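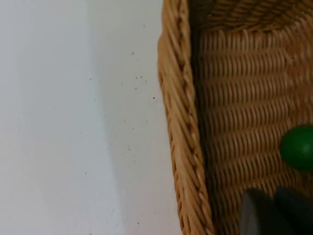

1/ Buying our first house in Tilska: the thread

We closed on May 10, 2024 and I'm still grinning. So many of you asked how it went that I'm putting it all in one place!

2/ We looked at 8 houses. The one on Yang Street was the smallest of the lot and I loved it from the driveway – big maple, crooked mailbox, south-facing kitchen.

3/ Our lender was Pitesora. Get your preapproval letter before you fall for a place. We had ours in hand and could make an offer that same night.

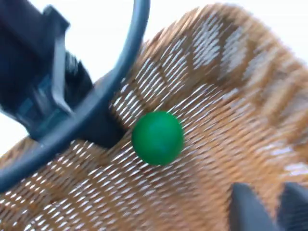
Woven texture, up close

4/ The inspection was my favorite part (I know, I know). Go along if they'll let you! I followed the inspector from Trirkotum into the crawl space and learned more about vents in one morning than in my whole life before that.

5/ He found a loose handrail and a tired water heater. We asked for a $400 credit and the sellers said yes the next day.

6/ Read your closing statement line by line. Ours had a $200 courier fee on it twice. One phone call and the second one was gone. 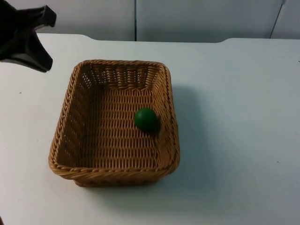
Wicker basket on a white tabletop

7/ Cash to close, after the credit and the fix: $3122 more than our deposit. We'd saved a bit extra, so there was money left for paint – lots of paint.

8/ Next up is the property tax exemption form, which the county wants by the end of May. If you've filed one in Tilska, tell me how long it took to hear back!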